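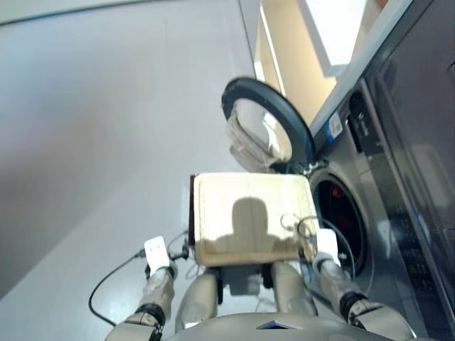

4.2 The Parsa kit in front of a washing machine

The second package in our comparison is the Parsa two-arm kit, which Bultov sells as a bundle of arms, grippers, cameras and a recording program. The supplier offers it for household work in general, but the examples in the manual are nearly all about laundry. We therefore tested it beside a front-loading machine in our flat in Brovemside. The tasks were chosen from the manual and not by us, except for the board task, in which a flat object must be kept level by both arms close to the open door of the machine.

The kit was used as delivered. We changed neither the finger pads nor the position of the cameras, and the cables were left on the outside of the arms, as the mounting guide shows them. In total we recorded 178 episodes in 36 sessions. An episode was counted as complete when the operator marked it so and a second member of our group, who looked only at the recordings, agreed. In 13 episodes the two judgements were different, and these are left out of Table 5.

Grasping thin material was the first point of interest. The pads of the fingers have a fine crosshatched texture, and the manual says that they are made for cloth as well as for hard objects. With cotton towels we can confirm this. With thinner pieces the limit was in the camera before it was in the fingers. When strong light falls through a single layer, the wrist image becomes almost white there, while a fold a short distance away stays dark red. The edge of the piece is then hard to find, both for the operator and for the grasp suggestion of the program (Figure 3).
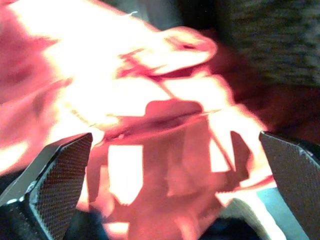

Figure 3. Wrist camera view with thin pink and red material between the two fingers. The thinnest layers are close to white.

Lower exposure helped in part. The program permits one exposure value for each camera, and it must be set before the session starts. A value that suited the thin material made the inside of the drum too dark to use, so we returned to the automatic setting. An exposure control that can be changed during an episode would be welcome - we found no reason in the documentation why it is missing.

The second point is shadow. Bultov recommends a bright room, and does not say where the lamp should be. In our room the light was strong and direct, and the outlines of cables and connectors fell on the surfaces where the fingers had to work. On a speckled surface the shadow of a cable is a sharper line than almost anything else in the wrist image. It also continues from one surface to another with only a small bend, so that a pale sheet and the surface behind it can look joined. The grasp suggestion of the kit placed its marker on such a line several times, with the fingers open and nothing between them to take.
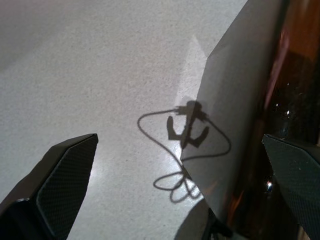 Drasberg, to which we sent a draft of this section, replied that the shadow problem should not be charged to the kit, and that a buyer who trains on enough recordings will see it become smaller. Drasberg also asked us to state that its own package, described in Section 4.3, was tested under the same lamp. It was. On the first remark we agree only in part. The manual promises useful results from a small number of recordings, and the storage included in the price holds up to 2,000 episodes, so a buyer cannot simply record until the difficulty is gone without paying for more.

For larger objects the situation is different. A basket covers much of what the head camera should see, and it also receives the shadow of the robot itself, which changes its shape with every movement of the arms. The operators had less trouble with this than we expected. They judged the distance by the rim and ignored the bottom of the basket.

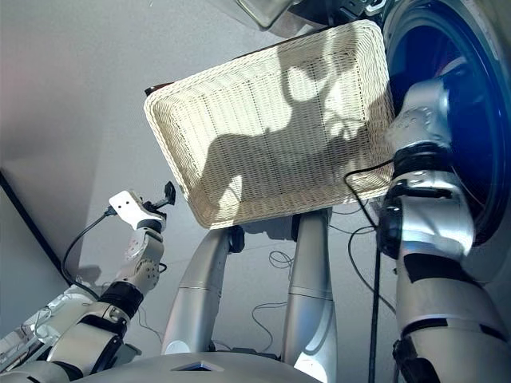 Figure 4. Head camera view of the woven basket at the right arm, with the left gripper free. The shadow lies across the inside of the basket.

The loose cable near each wrist remains our main complaint about the hardware. It moves in front of the objects and adds a second moving line to the image through its shadow. Bultov lists a set of cable clips as an extra part, but it could not be ordered when we asked in July. We did not make clips of our own, as this would have changed the product under review.

The times per task and the prices of the spare parts are given together with those of the other packages in Section 5.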